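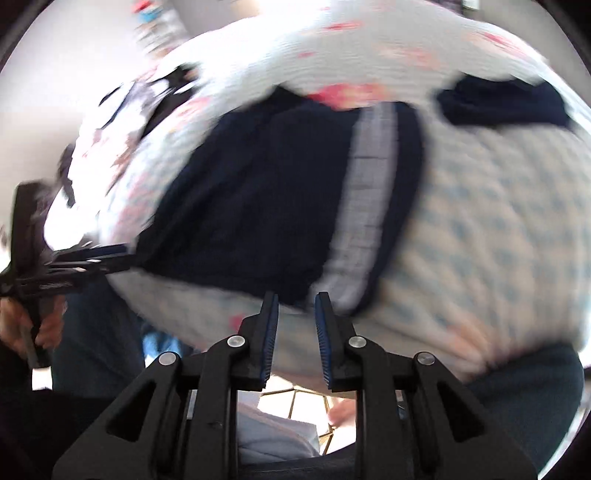

In Defense of the Badly Folded Pair of Shorts

My sister-in-law, Venla Kemppainen, folds her gym clothes into upright little packets that stand in the drawer like paperbacks. She showed me her system last December, with the pride other people reserve for a renovated kitchen. I told her it was beautiful. Then I went home and looked into my own drawer, where things lay about like seals.

I have since read up on the subject. A 50-page booklet lent to me by Venla devotes five of those pages to athletic wear, and it has firm views. You lay the garment on a bed and smooth it from the middle outward. You bring one leg over the other. After that it goes into thirds, and the result should stand on its own. Mine leans, thinks it over and lies down.

The trouble is the fabric. Cotton will take instruction. You can crease a cotton pillowcase and come back in a month to find it still obeying you. Sports shorts are made to slide off whatever they touch, including themselves, and by the time I have the second leg where it belongs the first one has left. A stripe down the side helps a little. If it ends up on the outside edge, running more or less straight, I count the job as done.

I timed myself once. A basket of laundry took 57 minutes by the booklet's method and a good deal less by mine, which is to fold everything once, press down on it with a forearm and shut the drawer before it changes its mind. The clothes came out equally wearable. My shorts do have wrinkles, but I have worn them to the park for four summers and so far no jogger has turned to look.

Venla says it's about respect for one's belongings. Maybe so. I respect my shorts by washing them, and by taking the tissues out of the pockets first – most weeks, anyway. She has offered to come over and do the drawer with me, and I've said yes to the coffee part.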